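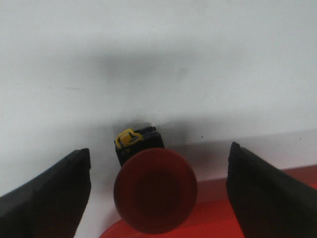

Red mushroom button, black housing, the little yellow bit on the corner.

June, a bit past 6 in the evening, tea going cold next to me. So the great switch sort is finally under way! I've been threatening to do it ever since we cleared out the Kumstead shed and I came home with 28 emergency stops in a feed sack (plus a lot of straw, and a receipt for somebody's boots). Half of them are from the old Setgate panels and the rest I couldn't tell you. I love them all. There's something about a big red button that makes me want to smack it every time I walk past, and I did, quite a bit, before I got down to work.

The lettering is driving me nuts, though. It's tiny and yellowish and I can't make it out without my good glasses, which are still at Nalitz in the drawer with the stapler. I put off the labels and went after the contacts first. The meter's battery was flat, naturally, so I stole the one out of the smoke alarm and then had to write myself a note to put it back. (Note to self, again: PUT IT BACK.)

I got through about 20 before my back complained. The rule I settled on is red tray until a switch has been tested, green tray once it's passed, and anything that sticks goes in the coffee can for parts. I like a twist release better than a pull one, it feels more like you mean it, but the pull ones clean up easier. A toothbrush and a drop of dish soap on the cap, keep it well away from the contacts, done.

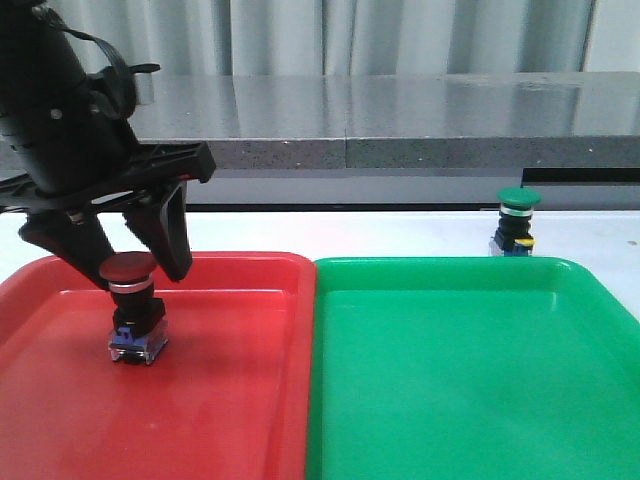 Wumpini Kyei thinks I have the trays backward and told me so on the phone, at length. Red ought to be for the failures and nothing else, or sooner or later a dud ends up on a machine, and please would I throw out the stuck ones instead of hoarding them for parts. Fair point on the first, and I'm going to print a proper label for each tray. The coffee can stays!

Tomorrow I want to get the rest tested and write to Hyvönen about spare collars. Also milk, and stamps, and a battery.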